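Dovico Adds Overnight Hand Mask to Its Morkwood Range

MORKWOOD, March — Skin care maker Dovico is adding an overnight hand mask to its Morkwood range, which until now has covered only the face and neck. The Inolitz Night Hand Mask goes on sale this month in Olatunji stores and on the Dovico website.

The mask is a thick, unscented cream made with oat oil, glycerin and shea butter. It is applied in a thin layer before bed and left on until morning. No gloves are needed, and any cream left on the skin can be washed off with plain water.

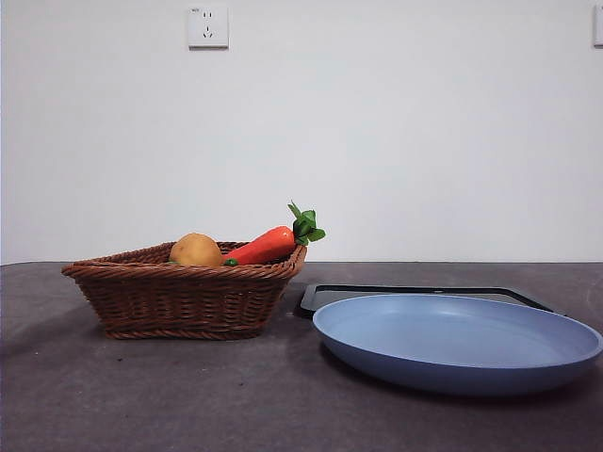 White wall and dark gray tabletop.

Dovico tested the mask with 373 adults who described their hands as dry or very dry. Testers used it every night for 13 nights and filled out a short form each morning. Of that group, 300 said they would keep using it in place of their usual hand cream. The most common complaint was that the first version felt sticky on bed sheets. The company cut the amount of shea butter and sent the new version back to the same testers before settling on the final formula. 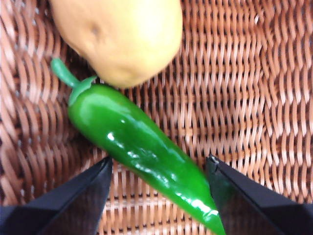
The Morkwood face mask and neck cream are staying in the range with no change to their formulas. Dovico is also keeping the same pump bottle for the hand mask — store staff had asked for it after customers found the older screw-top jars hard to open with cream on their fingers. The bottle can be refilled from a pouch, sold separately.

Olatunji will carry the mask at all of its stores with a skin care counter. Testers will be on display from 10 a.m. daily during the first two weeks, and the first 600 customers to buy the full-size bottle will get a travel tube at no extra cost.
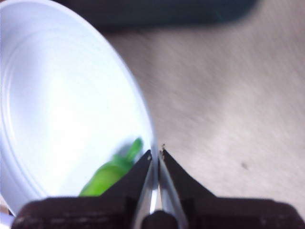 A white bowl with a bright green object inside.

People with broken skin or a known oat allergy should not use the product. A full ingredient list is printed on the carton and posted on the Dovico website.

Recent releases
Dovico Neck Cream Now Sold in Refill Pouches
Olatunji Opens Larger Skin Care Counters
Morkwood Face Mask Gets a New Pump Bottle
Dovico Ends Sale of Screw-Top Jars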